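Zustura Opens Household Supply Sorting Room at Popescu Center

2019-10-01 - Zustura, the home goods reuse service, today announced the opening of a supply sorting room at the Popescu Center.
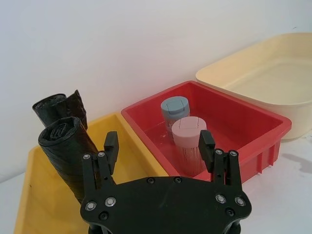
Rolls of black plastic bags in a yellow tray, with lidded containers in a red bin, at the Popescu Center.

The room will prepare small household supplies for families moving into a first apartment. Bags, picks, clips, sponges and similar goods are sorted by use into colored trays and bins, then packed into starter boxes for the kitchen. The service received 89 requests for such boxes in September.

"Large items such as tables and beds are usually the first to be offered," said Jovita Quintero, director of Zustura. "The small things that a kitchen uses every day are much harder to come by, and families have asked us for them again and again."

Sorting will take place at seven tables. Under the new plan, small goods that spill easily are to be kept in lidded containers, and rolled goods are to be stored in trays with a raised rim. Each starter box will be checked against a printed list before it leaves the building.

The shelving and trays were paid for by a grant from Imuvine, which has agreed to support the room for three years.

"We are pleased to take part in a project with such a clear purpose," said Bhupendra Solanki, head of community programs at Imuvine. "The Popescu Center is close to the people it serves - many of them can walk there."

Unopened household supplies may be left at the front desk during regular hours. Food, medicine and glassware cannot be accepted. Requests for starter boxes should be made through a housing adviser.

Press contact: Csaba Jakab, Zustura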